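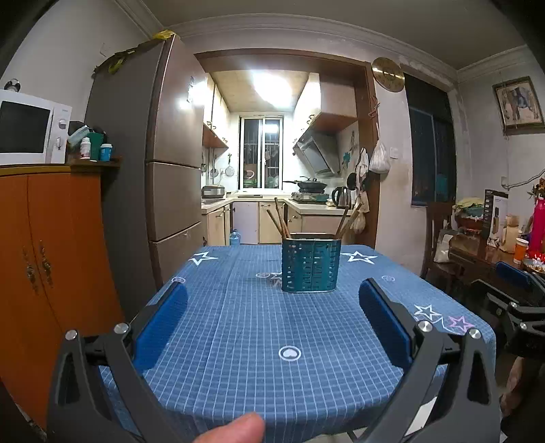 Should I be worried about table-setting robots at work?
Asked by Farzana K. in Jobs and Workplace

Hi all, I've been on the dining side at Stekstead for almost 18 years, and in September they're bringing in a machine to lay out the utensils and reset the tables between sittings. Our manager, Ritva Kemppainen, has been kind about it and says no hours will be cut, but I notice she doesn't say for how long. A few of us have been asked to spend two afternoons a week showing it how we do things by hand. Part of me feels silly teaching my own replacement! Has anyone been through this?

2 answers

Samuele Palumbo
Oh, I do feel for you. We got ours at Willeck last year, and I was one of the people who did the teaching -- picking up chopsticks and spoons and putting them down again until my wrist complained. The machine is fine with plain, repeated jobs. It still struggles when things lean every which way in a holder, so one of us is usually close by. What changed for me is that I do less carrying and a lot more checking, and I talk to the guests more, which I like. The part I miss is setting up with a coworker and chatting, because now we're on separate floors most of the day. Ask for the new duties in writing, and ask whether the teaching hours are paid at a higher rate. Ours weren't until we asked.

Dinesh P.
Depends on the place. Get the hours thing in writing. My cousin's went from full time to Tuesday and weekends.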